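# The Power Strip and Its Limits

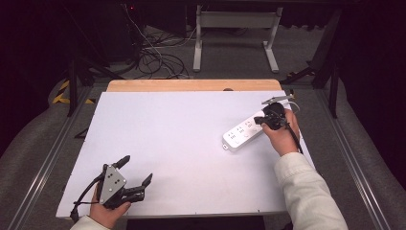 *A white power strip with three socket groups.*

Most apartments built before the 1970s have too few outlets for the way people live now. The power strip fills the gap, and it does so well as long as the total load stays inside the rating molded into its case.

In North America that rating is usually 15 amps at 120 volts, or 1,800 watts. A space heater on its high setting draws 1,500. Add a coffee maker and the strip is overloaded, although each device is well within limits when used alone.

Tarkix, a product safety newsletter, surveyed 1,673 renters in March. Some 20 percent had plugged one strip into another. The practice adds contact resistance at every joint, and heat at a joint rises with the square of the current. Cord gauge matters too – a thin cord warms faster than a heavy one at the same load.

Surge protection is a separate function. A plain strip only divides one outlet into several. A surge model contains metal oxide varistors, which clamp brief voltage spikes and wear down a little each time. Once they are spent, many units go on supplying power with no protection at all. An indicator light, where fitted, reports their state.

Satix, a repair shop that also tests used electronics, replaces its surge strips every two years. Heaters and air conditioners there go straight to the wall.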